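Comparing two sets of fingertips on a hand-held gripper
Final report, Intro to Robot Manipulation
Demetrius Kapoor, December

What I wanted to find out

My project started with an argument in lab. Half of us thought the fingertips on a gripper barely matter as long as the camera and the arm are good, and the other half (me!) thought they matter more than anything else. So I got permission to spend the last part of the term testing it with our hand-held grippers, the black ones we all call Nindhams after the kit they're built from. You hold the thing, squeeze the trigger, and the fingers close. A camera on top records everything, and later the recordings can be used to teach an arm.

I compared two sets of pads. The first is the smooth gray set that came in the kit, which I'll call Ledville pads because that's what the bag said. The second is a textured blue set that we cast ourselves, and those are the Villanueva pads, named after the hallway where the molds live. Same linkage, same springs, same camera. I only swapped the tips.

How I set it up

I decided early on that I didn't want to use the foam blocks from lab. Everybody's gripper looks great on foam blocks. Snacks are way meaner — the wrappers slide, the ends crinkle and fold over, and half the time you're squeezing air. I wanted things that sit on the bottom of a deep container too, so the fingers would have to reach down past a wall and still have room to open.

I did the recordings in a living room, with a big white cardboard box on the rug. The bread in its clear plastic package was my main test item, and the chocolate bar was the flat one I expected trouble from. Each try meant reaching in with the fingers wide open, closing on one item, and lifting it over the wall. If it dropped before clearing the edge, I marked it as a miss. I did 600 tries in all, split evenly between the two pad sets, and I changed pads every time I finished a batch so I wouldn't just be getting better at it with one of them. 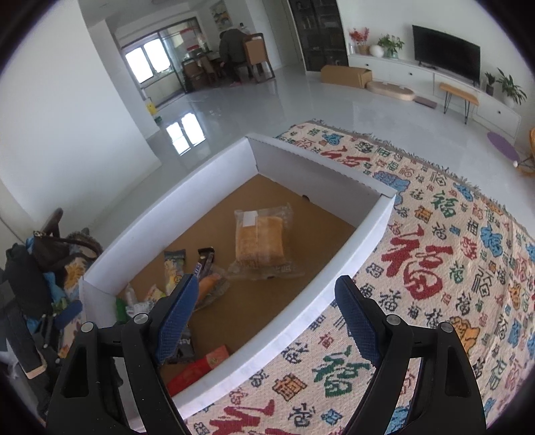 What happened

The blue pads won, and it wasn't that close. I had 63 misses with the gray set and only 7 with the blue one. Most of the gray misses were flat wrappers, where one finger would get under the edge and the other would just skate across the top. Bread was easier with both, although the gray pads made me squeeze harder than I liked and I felt pretty bad for the bread.

The thing I didn't see coming was the angle. With the blue pads I could come in really tilted and still get a decent hold, so I got lazy about lining up my wrist. That's fine for me, but Zullbridge (our lab arm) can't twist as far as my wrist can, so some of my laziest grabs are probably useless as training recordings. I'd keep my wrist straighter if I did it again. I'd also want a second person squeezing the trigger, to see how much of this is just my hand.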